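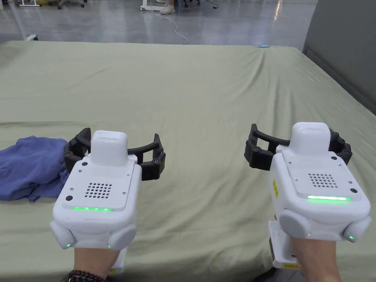 How to fold a cloth with two hand-held grippers

I've been going to our robotics club at Pindon for a while now, and the job newcomers always want to try first is folding. It looks so easy! My first go took me 11 tries and I sulked all the way home, so I've written down how I do it now.

Start with both grippers switched on and their fingers wide open. Hold them level with each other, a good gap between, and keep your elbows off your ribs (mine creep in when I'm concentrating). Check you've got a green light on each one before you touch anything.

Next, shake the cloth out and drop it so it lands in a heap. Go for the nearest corner with one gripper, pinch, and lift slowly until the next corner swings free. Take that with the other hand. Now pull gently apart, lower the whole thing and drag it towards you so it lies flat.

For the fold itself, bring both near corners up and over to the far ones, then let go at the same moment. If one side drops early you'll get a twist, and it's quicker to start again than to fiddle.

Lai-ching Chung showed me one more trick: do the last fold sideways, using the back of the closed fingers to smooth it down. We've got 300 folds to get through before the Kumsa meet in May, so bring a drink and something to tie your sleeves back with.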